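Fitting drawer slides in a built-in cabinet

Most drawer trouble comes from an opening that isn't square. Measure the width at the front and again at the back before you buy anything. If the two numbers differ by more than 1/16", shim the narrow side of the slide until they match.

Side-mount slides need 1/2" of clearance on each side, so a drawer box should be one inch narrower than the opening. Go a hair under if you like. Never go over – a tight box will bind every time the humidity climbs. 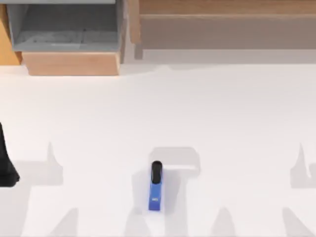 Set the slides with a spacer block cut from scrap. Rest the slide on the block, push it back 1/8" from the front edge, and drive one screw in the slotted hole. Do the other side with the same block. Hang the drawer, check the gap, then add the remaining screws.

For a stack of 5 drawers, start at the top and trim the block as you work down.

Inset fronts go on last. Hold them with double-sided tape, open the drawer gently and screw from inside the box. Pan-head screws with washers leave a little room for adjustment later.

Morven Gourlay, Patmont
Updated 17/07/2020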